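Gripper comparison on the modular task box: progress report to the Prumell fund
Prepared by Róisín Gilmartin, Eltgate. Reporting period ending Thu 31 December

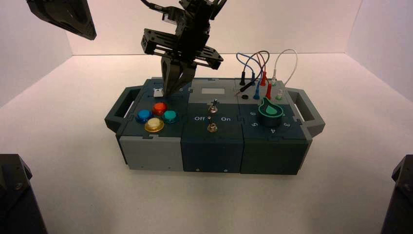

The work in this period covered the second stage of the grant, in which two grippers are compared on the same arm, with the same controller and the same set of manipulation tasks. Gripper A is the Vollmont two-finger parallel unit. Gripper B is the Mazza unit, which has a longer stroke and compliant pads. The Vollmont trials are finished. The Mazza trials have started and are behind plan.

Tasks

The task set was fixed at the start of the stage and has not been altered. It consists of pressing the coloured push buttons in a given order, throwing the toggle switches, turning the rotary knob to a given number and moving a patch cable from one jack to another. Each trial begins with the arm in its parked position. A trial is scored as a pass only if the whole task is completed without operator input. Partial completions are logged separately and do not count.

Results to date

We have logged 237 scored trials with the Vollmont gripper. Button pressing gave no difficulty once the closed fingertips were used as a single probe. The toggle switches were reliable in the downward direction and less so upwards, where the fingertip tended to ride over the lever. Knob turning was acceptable for small changes of setting. Larger turns needed a release and a second grasp, and most of the failures on this task occurred at the second grasp.

Cable handling remains the weakest result. The fingers close well on a plug when the approach is vertical, but neighbouring leads obstruct the approach, and the wrist camera loses sight of the target jack during insertion. Eoin Madigan has tested 2 changes to the approach path. The first, a tilted descent, made insertion worse and has been dropped. The second adds a short pause above the jack so that the position estimate can be refreshed. It will be kept for both grippers, and the Vollmont cable trials already logged will be repeated on that basis.

Problems and delays

The Mazza mounting plate was supplied with the wrong hole pattern and had to be remade, at a cost of 7 working days. The remade plate is fitted and the tool offset has been recalibrated. A separate fault in the controller caused the gripper force setting to return to its default after an emergency stop. Trials affected by this were identified from the log and excluded. The start-up script now checks the force setting before each run.

Camera exposure was also changed during the period. The white walls of the enclosure were causing the automatic setting to darken the task box, and exposure is now fixed.

Spending

Equipment spending is within the agreed figure. The cost of remaking the plate was met from the consumables line. We ask for no change to the total, but request permission to move the unspent travel allowance into technician time.

Next period

Repeat the Vollmont cable trials with the revised approach.
Complete the Mazza trials on all tasks.
Replace the fingertip pads on both units and measure wear.
Issue the comparison tables and raw logs to the fund by the end of April.

The delay to the Mazza trials does not affect the final delivery date provided that the cell remains available for 6 more weeks. Eoin Madigan is confirming the booking.

Contact: Róisín Gilmartin, Eltgate | © Eltgate. All rights reserved | Back to top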